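Plundance

Plundance is a method of movement training for dancers and other stage performers, taught mainly in short residential courses. It is usually credited to the choreographer Silvia Čierny, who began using the name for her studio classes and later for a series of staged works. Supporters describe it as a complete system of physical preparation. Critics have questioned whether it differs much from the contact and release techniques that came before it.

Origins

According to the account given in course handbooks, Čierny developed the method over two winters while recovering from a knee injury. The handbooks say that she worked alone and without reference to other techniques. This is hard to square with her earlier career: she had spent 7 years in the Kunar company, where floor work and partnered falling were part of the daily class. Former members of the company have said that several of the exercises now taught as Plundance were already in use there, under plainer names.

The origin of the word is also unclear. Čierny has explained it as a blend of "plunge" and "dance," but an early flyer spells it "Plundanse" and offers a different explanation involving plunder.
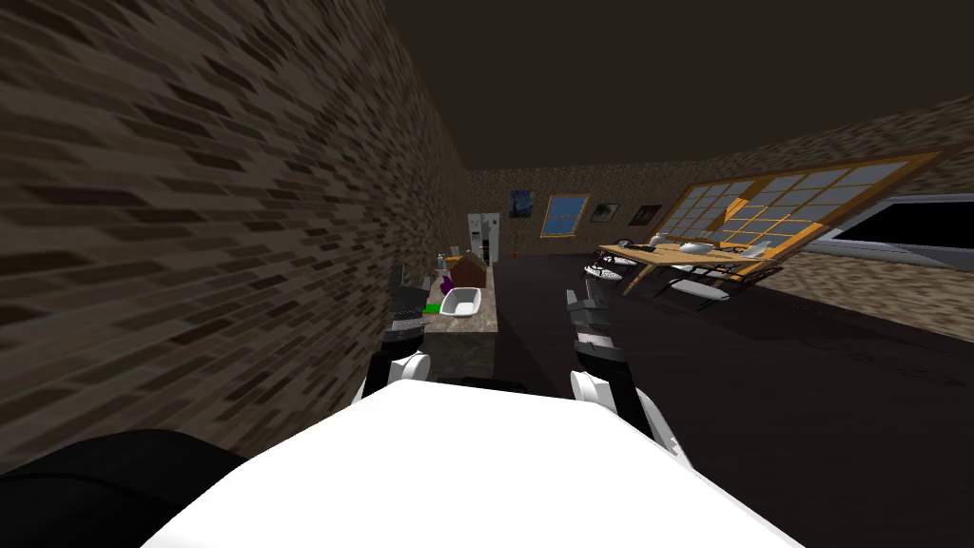 Practice

A standard course lasts four days and takes up to 20 participants. Mornings are given to slow descents to the floor, done first alone and then in pairs. Afternoons are spent on what teachers call "borrowing," in which one dancer copies the weight shifts of another with a short delay. Speech is discouraged during sessions — a rule that some participants have found useful and others have called a way of avoiding questions.

Teachers claim that the work sharpens attention and reduces injury. No controlled study has been published. The figures quoted in promotional material come from feedback forms filled out on the last day of a course, and the forms did not ask about injury.

Reception

The first full-length piece made with the method, Billier, received mixed notices. Reviewers praised the opening duet but several found the second half indistinguishable from an open rehearsal. The critic Dissanayake, writing after the December run, argued that the training had produced attentive performers and very little choreography. A revised version cut almost 20 minutes and dropped the spoken prologue.

Certification, introduced later, remains disputed. Only two teachers besides Čierny hold the full certificate, and the requirements have changed at least once without notice to students already enrolled.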